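Display table check, bay 17
Checked by: Reet Sproģis
Passed to: Gintarė Vītola

1. Tabletop clean: NO. Crumbs and small dark specks. Wipe down before the next shift.

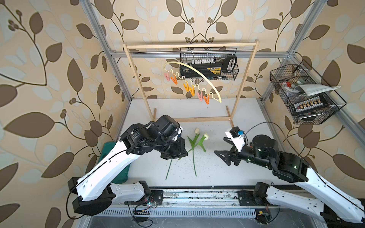

2. Walkway clear: OK.
3. Artificial tulips, stems and leaves: OK. Blue and white both in use. Keep them off the floor — the stems are a slip hazard.
4. Wooden frame, joints: CHECK. Try each one by hand and report any play.

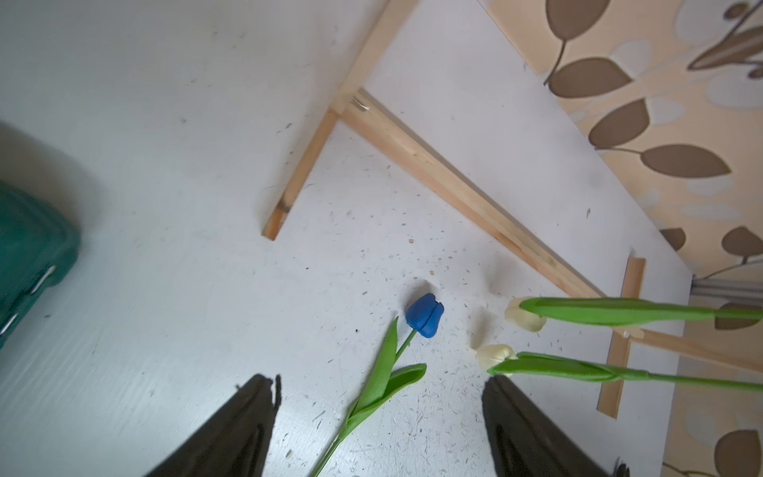
5. Screws in frame: CHECK. Run a cloth over the heads. If it snags, tighten or replace.
6. Scuffs on tabletop: noted, no action. 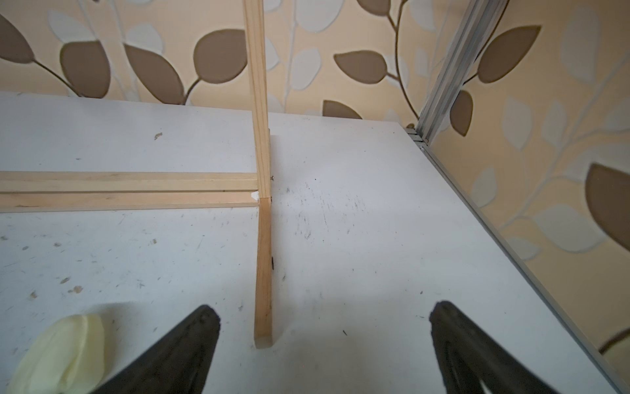 Item 5: screw heads on the upright, by the slats.

Recheck in August. Open items go to Vitalii Moroz.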